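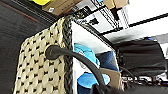
Robotic tidying is the branch of household automation concerned with picking up the loose things in a room and putting them where they belong, and it has turned out to be a good deal harder than the vacuuming and mowing that machines took up years ago. A floor can be cleaned by going over all of it, but a storage basket has to be understood a little before it can be emptied or filled. In a woven basket with a soft heap of blues inside, a piece of cardboard tucked in beside the cloth, and a thick black cable or strap looped over the braided rim, a person would know at once to lift the black loop out of the way first. A machine has to work out which of these things are joined, which are merely touching, and which will come up together when only one was wanted.

Main page Contents Recent changes Read Edit History Talk

Scope of the term

Writers on the subject generally use "tidying" for three jobs that overlap: clearing objects from a floor or tabletop, sorting them, and stowing them on shelves or in containers. Folding laundry and washing dishes are usually treated separately, though a robot that meets a crumpled towel on its way to the shelf will quickly find itself in the laundry business as well. The same methods are of interest to stockrooms and small workshops, where putting parts back at the end of the day is nearly the same chore under another name.

Handling soft and tangled things

Most early household arms did well with blocks, cups and boxes, which keep their shape when squeezed. Cloth is another matter altogether. It slumps, it hides its own edges, and it looks different every time it is set down. The Isia project, which spent its first years entirely on fabric, kept a library of 1,523 recorded grasps on towels, socks and soft toys, and its members were quite open about how many of those grasps brought up two things at once. Their usual remedy was a small shake and a second look, much as a parent might do with a toy box.

Cords and straps remain a sore point. A two-fingered gripper can close on a cord easily enough, but the other end may be under a pile or around a chair leg, and a steady pull can bring the whole pile along. Several teams now have the arm tug gently and feel for resistance before lifting. This is slow, and a robot that does it carefully can take most of a morning over a basket that a patient ten-year-old would finish before lunch.

Shelves and where things go

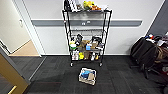 Deciding where an object belongs is often called the "home problem," and it is the part of the work that people at home tend to notice most. There are rules one can write down, such as keeping bottles upright and heavy things low, but a household's real rules are mostly unspoken. A black wire cart on casters with two plush toys on its top shelf, a second shelf that looks to be bare, and a crowd of brown paper bags and boxes on the third gives a machine very little to go on. Does the bare shelf want filling? Do the toys live up there with the bottle, or did somebody set them down on the way to somewhere else? Early planners filled the emptiest shelf first and were scolded for it by nearly everyone who tried them.

The Brendoreck method, named for the workshop where it was first tried, has the robot look over a shelf while it is in good order and keep that arrangement as its goal. It works nicely in places that stay the same. It is less of a help in family rooms, where the good order of July may be quite wrong once school begins.

Wire shelving brings a difficulty of its own. Depth sensors can see straight through an open grid to the wall behind, and narrow bottles may tip when a foot lands between two wires. People make the small correction without thinking, sliding the bottle along until it feels steady.

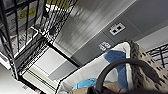 Open wire shelving, a fabric bin with a blue stripe, and a perforated basket seen at close quarters.

Trials

The best-known home trial took place in Muvthorpe, where 11 households lent a room each to a wheeled arm sold under the name Ding. The robot was asked to clear the floor in the evening while the family was elsewhere in the house. In nine of the homes it was still in regular use when the trial closed. Shadi Awwad, who wrote the report, observed that the families had changed too, buying wider baskets and leaving the lids off, and she suggested that some of the improvement belonged to them. A typical session cleared roughly 10 objects before the arm asked for help.

Present state

Tidying robots can be trusted today with firm, separate objects in a well-lit room, provided someone is within calling distance. Mixed baskets, full shelves and anything with a long cord still call for a person now and then. Commercial stockrooms are further along, chiefly on account of their standard bins and printed labels.

See also: Laundry folding machines; Mobile manipulation; Shelf stocking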